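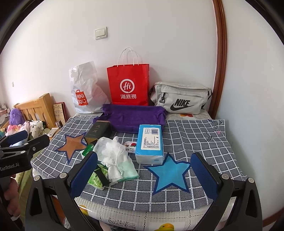
Figure 2. Hand-held gripper at a bed with bags, a folded towel, and small items set out on the cover.

4.2 Changes in the work of room staff

The tidying task was chosen with the staff at Odcombe, a residence where people stay for weeks at a time and keep their own things in their rooms. A bed in such a room can hold shopping bags, a towel, tissues, and a crumpled cloth all at once (Figure 2). Staff told us that deciding what to do with these items takes more thought than making the bed itself. A gift bag against the wall is left alone. A cloth might be laundry or might be something a resident wants kept within reach.

We interviewed 6 attendants at Odcombe and 2 shift leads at Goltdale, a sister site. Each attendant recorded tidying work with the hand-held gripper as part of the normal shift. The target was 100 recordings per attendant, and 98 was the lowest number anyone reached.

The first change people spoke of was pace. Picking up a towel with two padded fingers is slower than picking it up by hand, and the room schedule at Odcombe had not been adjusted for this when the work began. Attendants made up the time by shortening their breaks. After the shift leads raised it, recording was limited to the morning rounds and the afternoon list was cut.

The second change was in how attendants talked about their own skill. Several had never been asked to explain why they moved one thing and left another. Two of them began writing short notes for new hires — which bags to leave closed, where to put soft toys — and the notes are now used in training at both sites. Andreadis (the second author) attended those sessions and found that older staff disagreed with each other more than they had expected.

The third change was worry about hours. Management stated in October that no positions would be cut during the study. Attendants accepted this but pointed out that it said nothing of what came after. One asked whether she was teaching her replacement. We had no answer to give her, and we report the question as she put it.

Residents were asked for consent room by room. Those who refused were mostly concerned with personal belongings being recorded, and their rooms were cleaned as before. Panagiotou handled these conversations at Goltdale, where the refusals were more frequent. Pay for recording time is covered in Section 4.3.

Last updated: 26 October 2019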